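Frequently Asked Questions
Skokano Robotics Club, Tidedberg High School

We get the same questions every fall, mostly from parents holding a permission slip in one hand and a phone in the other. The answers are collected on one page so that Ms. Widmer can go home before dark. If yours isn't covered, the email at the bottom works.

Do I need to know anything about robots to join?

No. Last year's team captain spent her first month believing a servo was a kind of waiter. You need to be able to show up, read a checklist out loud, and let somebody else have a turn at the controls. The last one is harder than it sounds.

When do you meet?

Twice a week after school, in Room 40, until the late bus. The room is at the end of the science hallway, past the fish tank. If you reach the boiler you've gone too far, and you wouldn't be the first.

Is this the club with the fighting robots?

It is not. We are asked this more than any other question, and we have watched the light go out of many young faces. Our robots tidy tables. They pick up small household things and put them where they belong, at a pace that would get a busboy fired. The season ends in a contest called the Kofler Table Challenge, in which teams from other schools do the same thing at the same pace while parents hold their breath.

How does the contest work?

A team gets a table, a set of objects and a task card. The card says which object goes where, and the robot has to do it without breaking, launching or crushing anything. Points come off for drops. Points also come off for touching the robot, sighing at the robot (this is scored under "conduct") and moving an object by hand once the clock has started.

Each team runs 2 rounds. The first card is handed out in November, so there's time to practice. The second card is handed out on the day, so there isn't.

What's the date this year?

The contest is on 3rd December, in the main gym at Tidedberg. Doors open early. Bring a cushion, as the bleachers were designed by somebody with a grudge.

What score should a new team expect?

Our best total is 1,642, and it's written on the whiteboard in permanent marker, which was an accident we've decided to be proud of. First-year teams usually finish well under that. One of ours finished under zero, after a long argument with a judge about whether the floor counts as part of the table.

Do students really write the software?

They write the part that matters for the contest, meaning what the arm should do and in what order. The low-level code that keeps the motors behaving comes with the kit, and we leave it alone after an incident that Ms. Widmer refers to only as "spring." New members start by steering the arms themselves. After that they record moves and play them back, and by winter most of them can write a short routine and explain why it failed.

What is Rerkari?

The name of our practice program. It was meant to stand for something, and the people who knew what have graduated. It logs every practice run, including who was driving and what got dropped. Freshmen find this upsetting. Seniors find it useful.

What kinds of objects do you use?

Ordinary ones, from kitchen drawers and the bottoms of backpacks. Heavy things slip and thin things hide against the plate. Anything with a cord or a strap is treated with respect, because a strap will catch on whatever is next to it and bring that along for the ride.

Can we donate things?

Please do. We like objects with odd shapes and no sentimental value. No glass, no knives, nothing that used to hold food unless it's been washed, and no more stuffed animals. The gripper squeezes them in the middle and it's hard on the younger siblings.

What does it cost?

There's a small club fee at the start of the year, and the office can waive it without a conversation. The T-shirt is extra. The T-shirt is also orange, and we don't take questions on that.

My kid says they spent the whole afternoon on a remote control. Is that true?

Very likely. Getting hold of a remote is one skill, and holding it level while you decide where it goes is another. Add a plate and a tape measure to the same table and you have a full afternoon. We plan for at least 3 practices on a layout like that before anyone is allowed to say it's easy. 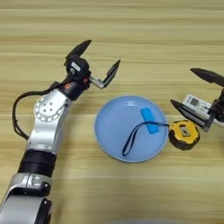

Annelies Widmer would like parents to know that slow is the assignment, and that a student who takes ten minutes to put down one object gently has had a better practice than one who clears the table in two and can't say how. She'd also like her good stapler back.

Does being on the team look good on college applications?

Probably, but we can't promise anything. We can write a letter that says your child is patient with machinery and was polite to a judge, if both are true.

Can parents come and watch practice?

Yes, from the row of chairs by the window. Please don't coach. The students can hear you, and so can the parents next to you. If you'd like to be useful, we always need drivers for away meets and someone who can get the projector to talk to the laptop.

What if my student wants to quit halfway through?

Talk to us first. It's often a bad week, or a bad partner, and partners can be swapped. If it really is robots, no hard feelings. Please return the safety glasses.

How do I sign up?

Pick up a form in Room 40 or from the front office. Both signatures are required, and we've seen enough of them by now to know which ones were done on the bus. Questions go to the club inbox, which Ms. Widmer checks at lunch.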